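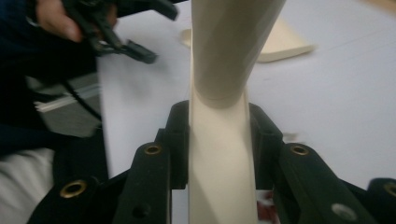
Why does water lose pressure when it goes around a bend in a pipe?

The water on the outside of the bend is pushed against the wall, the water on the inside pulls away from it, and the mixing that follows uses up energy that the pump has to supply.

Pressure Loss in Plastic Pipe and Fittings
Fluid Systems Project Report
Quiambao Hall Laboratory
February 2025

Summary

This report covers a one-semester project on pressure loss in plastic water pipe. We compared straight pipe and elbows in two wall thicknesses, Schedule 40 and Schedule 80, both in the 2-inch nominal size. At the same flow rate, the straight Schedule 80 pipe lost 39 percent more pressure per foot than the straight Schedule 40 pipe. Gradual bends lost less than sharp ones in both schedules. The results for the elbows were less steady than the results for the straight pipe, and the reasons are discussed below.

Background

Plastic pipe is sold by nominal size. Two pipes of the same nominal size have the same outside diameter so that they fit the same joints, but the inside diameter depends on the wall. Schedule 80 pipe has a thicker wall than Schedule 40 and so a smaller opening. For the same amount of water per minute, the water has to move faster through the smaller opening.

Friction loss in turbulent flow goes up with close to the square of the speed. It also goes up as the diameter gets smaller. Both effects point the same way, and a small change in the inside diameter makes a larger change in the loss than most of us expected before we did the calculation.

Losses at fittings are usually called minor losses. In a long supply line they are small compared with the friction in the pipe. In a short run with many turns, like the piping under a sink or next to a water heater, they can be most of the total. The usual way to handle them is to give each type of fitting a loss coefficient and multiply it by the velocity head. Another way is to replace the fitting with an equivalent length of straight pipe. We used the first method because it kept the fitting results separate from the pipe results.

Equipment

The tests were run on the Mevent flow bench in the lower lab. It has an open supply tank, a Bimov centrifugal pump, a gate valve for setting the flow, and a return line to the tank. Flow was read from the bench meter. Pressure difference was read with a water manometer connected to taps upstream and downstream of the test section.

The pipe and elbows were ordered from Polex. Pieces were joined with clamped rubber sleeves so that the sections could be changed between runs. Solvent cement would have been closer to a real installation, but we would have needed a new set of fittings for every layout.

Procedure

The bench was filled and run with the valve open until no more bubbles came through the manometer lines. The valve was then set to the first flow rate and left alone until the reading settled. We recorded the flow, the manometer heights and the tank temperature, then moved to the next setting. Each set of settings was run going up and then coming back down.

Straight pipe was tested first. For the elbow tests, the downstream tap was placed well past the bend so that the flow had time to recover. The friction loss for the straight lengths on either side was then subtracted from the total.

Results and Discussion

The straight pipe readings followed the expected curve. Plotted on log axes they fell close to a line for both schedules, and the up and down runs agreed. The difference of 39 percent is close to what the friction equation gives for the two inside diameters.

In the elbow tests the sharp bend had the highest coefficient and the long-radius bend the lowest, at every flow rate we tried. The sharp elbow readings moved around more. At high flow the manometer levels would not hold still, and we took the middle of the swing.

We first thought the sleeves were leaking air. Tightening the clamps made no difference. Moving the downstream tap farther from the bend did help, so the first tap position was probably still in disturbed flow. Readings from that position were left out of the final plots but are kept in the appendix.

Sources of Error

The largest source is the manometer reading at high flow. The small gap at each rubber sleeve also adds a loss that was not measured separately. The water warmed up during long runs, which lowers its viscosity. We corrected for this in the straight pipe results only.

The runs in October were done before the flow meter was cleaned. They were repeated later and the first set was not used.

Further Work

A later group could test cemented joints against sleeved ones using the same elbows. Two elbows placed close together would also be worth testing, as the second bend receives flow that has not yet recovered from the first. The bench has room for this if the return hose is moved to the other side of the tank.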